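We use cookies to remember your preferences. By continuing to browse you accept our cookie policy. Accept

Filed under: Kitchen & Pantry > Dry Goods Storage

Best way to keep flour from getting weevils?

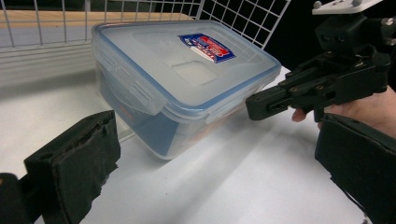 Clear container with a blue-rimmed lid

Posted by Mamta Rastogi, 6/12/24

I buy whole wheat flour in big bags from the Semwal store in Tasevgate and twice now I have found weevils in it before I got halfway through. Last February I had to throw out most of a bag. Should I move the flour to plastic boxes right away, or is the paper bag fine if I fold it tight? The pantry gets warm in the afternoon. I don't have much room in the freezer.

Philomena Kinsella

The eggs are often in the flour when you buy it, so folding the bag tight won't help with those. Put the new flour in the freezer for four days in small batches, whatever fits. Let each batch come back to room temperature while it's still sealed, or you'll get damp clumps. Then move it to a box with a tight lid. Don't pour new flour on top of old. Wash the box and dry it completely first - even a little water in the corners will cause mold.

Whole wheat also goes rancid faster than white, so buy a smaller bag if you can.

Trilok Kandpal

bay leaves. my mother always did it and we never had bugs

Archana Chaturvedi

I tried bay leaves and still got weevils, so I wouldn't count on them. Wipe the shelves too, and check the rice and the semolina. Mine were coming from an old packet of semolina at the back - I had cleaned everything else twice before I looked there.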